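The Tray That Keeps the Worktable Clear

Most worktables get messy in the same way. Small things come off a shelf, get used once, and stay out. After a month there is no room left for the work. One fix is old and cheap: a shallow tray with a wood rim and marked places for what goes in it.
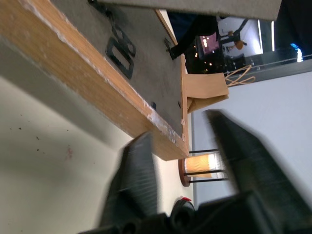 PLARKANO, July

The workroom on the upper floor of the Khurana building has used marked boards and trays for 3 years. The outlines are plain rounded shapes in black on a gray face. When a thing is put away, it covers its outline. When it is missing, the outline shows.

Wood edges take the wear. They get knocked against shelves and table corners, and the finish chips to white along the bottom first. A light sanding and a coat of clear finish will tidy that up, though many people leave it alone. Scuffs don't affect how a board works.

Paper bags with twisted handles are useful here too. They hold whatever has no outline yet. The rule at Khurana is that a bag gets emptied at the end of the day, before the lamps go off. 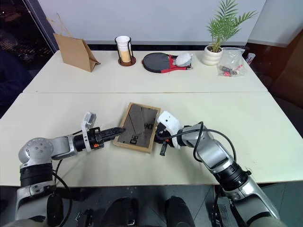

Table color matters more than you might expect. On an off-white top, a dark panel with a light-brown rim is easy to find, and so is anything left beside it. Keep the middle of the table for the piece in use and push the rest to the back edge in a single row. If the row starts to double up, something needs to go back on the shelf.

Tosier, a small shop in Plarkano, sells blank trays in three sizes. The largest costs $234 with the outlines cut to order. Vonden makes a plainer one, and its spring run of 968 sold out by June. A homemade version needs a flat panel, four strips of wood, glue and a paint marker. Trace the objects before the rim goes on.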